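Drasten Releases Version 2 of Botberg Planning Software, Adds Cloth Handling and Live Replanning

PRERNHAM, 25 November 2023 - Drasten, a developer of control and planning software for household and service robots, today released version 2 of Botberg, its toolkit for manipulation tasks. The new version adds a perception module for clothing and bedding, a planner that can change its route while the arm is moving, and a rebuilt tool for reviewing recorded demonstrations.

Botberg runs between a robot's sensors and its motor controllers. It takes in camera images and joint readings, works out what can be grasped and where, and sends a motion plan to the arm. Earlier versions were written for rigid objects such as cups, boxes and hand tools. Customers working on laundry and bedroom tasks had to write their own code for anything made of cloth.

"A box has the same shape every time you look at it, and a shirt doesn't," said Kornél Sipos, head of planning software at Drasten. "Our old grasp finder wanted a model of the object before it would do anything. The new one looks for folds, edges and sleeves in the current view and ranks them as places to grip."

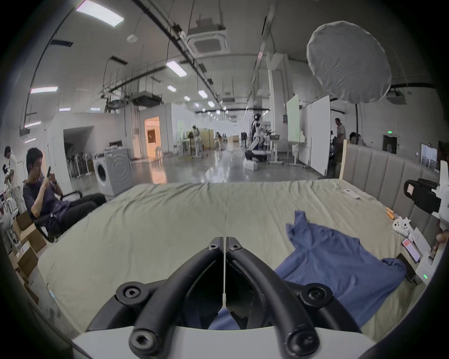
The cloth module splits each view into the item to be picked up, the surface under it, and everything else. The second split took the most work. A blue shirt on a pale green sheet is easy to separate by color, but the sheet has wrinkles of its own, and the earlier edge detector often marked those as garment edges. Version 2 compares depth and color together before it accepts an edge. Small hard objects nearby, such as a phone, a remote control or a game controller lying along the side of the bed, are passed to the planner as keep-out zones. Users can set the margin for these zones by object class, and the default is 30 millimeters.

The planner itself now checks its path 50 times per second. If cloth slides or a person reaches into the work area, the planner computes a new path from the arm's present position. In version 1 the arm had to stop and return to its start pose first. The old behavior is still available as a setting for sites whose safety procedures call for it.

The demonstration tool, called Olmedo, has been rebuilt to accept recordings from hand-held grippers as well as from robot arms. It lines up finger opening, camera view and tool position on one timeline. Users can trim a recording, tag the moment of each grasp, and export the result in the same format the planner reads. Batch tagging is included, and recordings made with version 1 open without conversion.

"Most of the requests we got were about Olmedo," Sipos said. "People had hours of recordings and no quick way to find the part where the fingers close."

Botberg 2 ships with drivers for 9 arm models. Wheeled bases are supported through the existing navigation interface, which has not changed in this release. Dual-arm folding is not part of version 2. Drasten plans to release it as a separate package in March.

The update is free for customers with a current support contract. New licenses are sold per robot, and Olmedo can be licensed on its own. Release notes and a migration guide are available through the Drasten customer portal.

About Drasten
Drasten develops perception, planning and control software for robots that work in homes, hotels and care facilities. The company is based in Prernham.

Media contact: Drasten Press Office, Prernham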